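About Lotport Review

Books, mostly. Small press fiction, translations, the odd memoir nobody else got round to reviewing. Started in February as a one-page newsletter, 59 subscribers, now 2471.

Edited by Eamon Heffernan out of the back half of Aubert Books. He reads everything that comes in. Slowly.

What we run: reviews up to 10 paragraphs, interviews, a short essay when we get a good one. No star ratings. No best-of lists. We did a long piece on the Brorkis novels last issue and are still getting mail about it, keep it coming.

Pitches: two or three lines in the body of the email, no attachemnts please. We answer in almost 30 days. Payment on publication, not much but its real money.
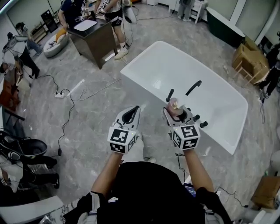
Publishers, send finished copies or galleys, either is fine. Poetry goes to our sister site Lalau, not here. Back issues are free to read, print ones at the shop counter while they last.

Page updated 2020-03-19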